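The Last Ferry to Drivholm

My uncle Rodel Rivera had one story, and he told it every time the ferry was late. Which in Narport was every time.

"In 1831," he'd start, and my cousins would groan and go look for the vending machine. I stayed. I was 11 and I liked the way he did the voices, even the wind.

So in 1831 there's this baker on Drivholm, Tagle, and he bets the harbor master that he can row to the mainland and back before his bread burns. Everybody thinks he's crazy (he was, a little). He shoves the loaves in, jumps in the boat and goes. And then my uncle would stop right there and buy himself a tea.

Bottled, cold, way too sweet. He'd drink it so slowly! I'd sit on my hands on that awful green bench, begging, and he'd just point at the water like the ending might be out there someplace.

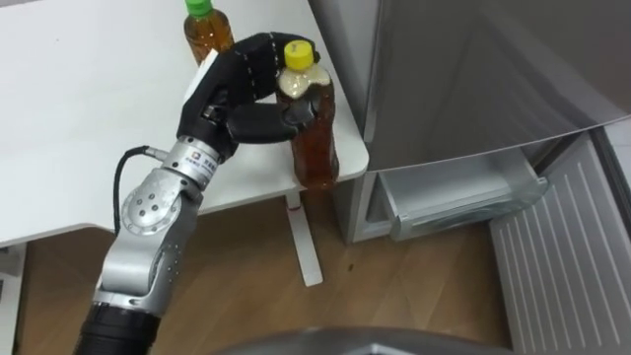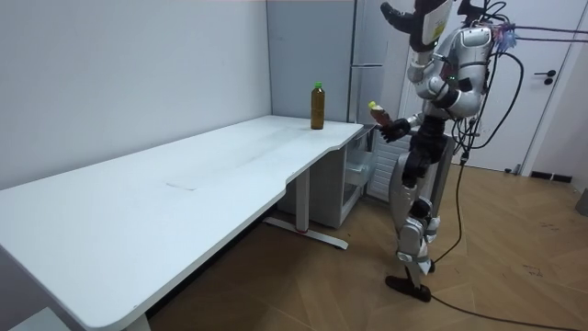

Bottled tea with a yellow cap, both times.

I rode over again in January, for the first time in years. Same bench, new paint. I had his hat in my bag and a letter from his landlady in Dralldale, who wanted somebody to come and get the boxes. 63 of them, she wrote, mostly paper. The ferry was late, of course it was, and a girl next to me was kicking her boots against the wall and asking her mom how much longer.

"In 1831," I said. I swear I hadn't planned to.

She looked at me. Her mom looked at me too, kind of hard, but then she shrugged and moved her bag over so I could turn around.

I did the baker and the bet and the loaves going in. I did the wind, badly. I got Tagle halfway across, with his hands all blistered and the smoke coming up behind him over the island, and then I remembered that I didn't know the rest. The ferry had always come first. All those summers, and I'd never once heard if the bread burned.

"So what happened?" she said.

I looked out at the water. Still no boat – 20 minutes at least, going by the board.

"Hang on," I told her, and I went to get a tea.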